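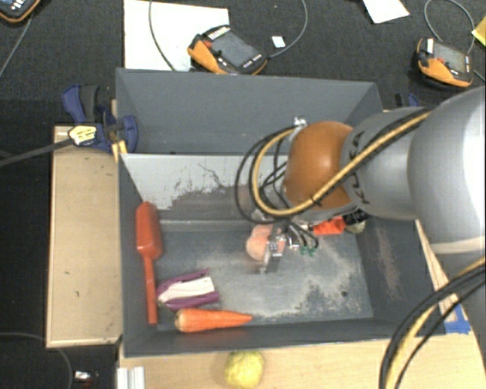

I spent most of yesterday evening sorting out the big gray bin, the one with the divider down the middle. It has been the place where things go when they have no other place, and it had been that way since May, when I moved it off the floor and told myself I would use it properly.

The bin itself is fine. The divider has taken a beating, and there is a rough patch low down on the front where the light color has worn off and it is all dark scratches. I tried a damp cloth and then baking soda on it. Neither did anything, so I am leaving it. A scratched wall holds things up as well as a smooth one.

My plan is to keep the back section clear. I did this once before with a plastic tub from Lisolau and it lasted 4 days. The trouble with an empty section is that it looks like an invitation. My sister puts her mail in it. I have put my own mail in it. This time I want it free for whatever comes home from the store and needs to be dealt with the same night.

The front section is the larger one and it gets the everyday stuff. The red-orange utensil with the long handle stands against the left wall, head up. I used to lay it flat, and then everything else ended up on top of it and I had to dig. Leaning it takes up almost no room and I can grab it without looking.

Small things are harder. Anything round rolls until it hits a wall, and then something else rolls into it. I tried lining the bottom with a dish towel, which stopped the rolling but bunched up in the corners and collected crumbs. Inna Hnatiuk, who lives upstairs and has a much tidier kitchen than mine, uses the rubber shelf liner that comes on a roll. She gave me the end of hers. It was too short by 2 inches, so I have not put it in yet.

I also looked at dividers you can buy. Brinau sells a set of 7 that clip together, but they are made for drawers and would look lost in a bin this size. Emitz has a deeper one - just a single wall with feet - and I may get that if the shelf liner does not work out. I would rather not spend money on a bin.

The whole job took 30 minutes, and half of that was the scrubbing that did not work. I threw out a dried-up marker, a lid that fit nothing, and several rubber bands that snapped when I picked them up. The batteries went in a jar by the door to be dropped off.

Next is the cabinet under the sink, which I have been putting off for longer than the bin. I need to buy more trash bags first.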